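The Quiet Joy of Folding a Sweater

By Barbara Bielecka

It started with a drawer that would not close. I had leaned on it with my hip, then my knee, and finally sat down on the bedroom floor and pulled everything out, and there they were: all my sweaters, rolled, wadded and stuffed, sleeves knotted together like a litter of sleeping puppies. I love these sweaters. I was treating them terribly.

So this February I went to see Lenka Kubíček, who has been mending and storing knitwear in a narrow shop on Kekgate for as long as anyone on the street can remember, and asked her to teach me how to fold. I expected twenty minutes and a cup of tea. I stayed until the streetlights came on!

Lenka's first lesson was that you don't fold anything right away. You lay the sweater face down on a clean, flat surface and you run your palms over it from the middle outward, slowly, the way you'd smooth frosting. She calls this "letting it sit down." A knit that has been on a body all day is stretched at the elbows and bunched at the waist, and if you fold those shapes in, you'll find them waiting for you next time. I'd been whipping my sweaters through the air like beach towels.

The second lesson was about seams, and I have to say I had never given the side seam of a sweater a single thought. Now I can't stop looking at them. On a fine knit the seam is the one firm line in a very soft thing, and Lenka steers by it. She finds the seam with her fingertips, turns the side in a few inches past it, and lets the seam decide where the edge goes. If it runs straight, the fold will be straight. If it wanders a little (most do, even on good sweaters), she eases it along with a thumb and leaves it alone after that. Pulling it tight only makes it pucker more.

Then come the sleeves, which is where most of us lose our nerve. Lenka lays each one straight down the back, never crossed, so there's no lump in the middle. The bottom third goes up, the top third comes down over it, and you have a neat packet with a soft, round edge. That edge matters to her more than anything. "No ironing with your hand," she told me every time I tried to press it flat. She wants a roll of air inside the fold, a kind of cushion, and once you've seen a sweater come out of a drawer without a hard line across the chest you'll want it too.

I practiced at home on the plainest thing I own, a fine beige pullover, and spent a happy half hour getting the side to turn over in one smooth curve, with the seam following along just inside it.
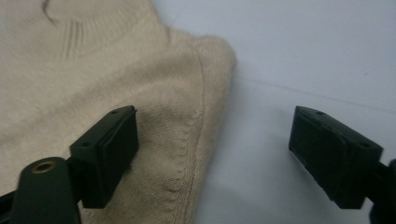
Erlinda Magbanua thinks all this folding into thirds is too fussy for a busy house, and that halves do the job perfectly well. She folds her sweaters once lengthwise, tucks both sleeves in together and folds once more, and she says the only rule worth keeping is that heavy things go at the bottom. Her cardigans are older than my marriage and look terrific, so I'm not about to argue.

The truth is that people who care about this have wildly different systems, and they all get excited when you ask. Nestor Sebastian stands his sweaters on end in the drawer, spine up, like record albums. It means he can see every color he owns at once, and he can take one out without toppling a pile. I tried it with my thinner knits and I'm completely sold. The chunky ones slumped over within a day, so those have gone back to lying flat on the closet shelf, where they seem much happier.

Zuweira Dramani keeps a stack of old cotton pillowcases just for winter knits. Each sweater gets folded, then slipped into its own case before it goes away for the summer. The cotton keeps the dust off and stops a fuzzy yarn from shedding onto its neighbors. She writes the color on a scrap of masking tape and sticks it on the front. Such a small thing, and so good — I went home and raided my linen closet that same evening.

About that dust. Everyone I spoke to agreed that a sweater should be clean before it's put away for a season. Moths like a bit of skin and soup. Wash it the way the label tells you, let it dry flat, and then give it one more night in the open. Lenka puts hers over the back of a wide chair with a towel underneath. She won't use a plastic bin with a lid that snaps, and she won't use a hanger for anything knitted, ever. I own 11 padded hangers. They now hold shirts.

What surprised me most was how nice it feels. I do mine in the early evening now, with the radio on, and I've started noticing things I'd missed in years of wearing the same clothes: how tight and even a fine knit looks up close, how the ribbing gathers itself back together when you let go of it, how the fuzz along a folded edge catches the lamp. I found a dropped stitch at one cuff before it became a hole. I found a theater ticket, too, caught in the hem of a turtleneck.

There was a bit of pilling as well, under the arms of nearly everything. Lenka uses a small comb, always in one direction, with the fabric lying flat and one hand holding it still. Go gently and stop early. A few pills left behind will bother you less than a thin patch.

If your own drawer is sticking, I'd suggest beginning with one sweater, ideally a plain one you wear a lot, and a table with nothing else on it. Give yourself three or four tries before you judge the result. My first packet looked like a loaf of bread and my second like a smaller loaf of bread. By the sixth I was calling my husband in to admire them.

The drawer closes now, by the way. I've opened and shut it several times this week just to watch it go. Next month Lenka is going to show me what to do about scarves, and I've already got mine in a pile by the door.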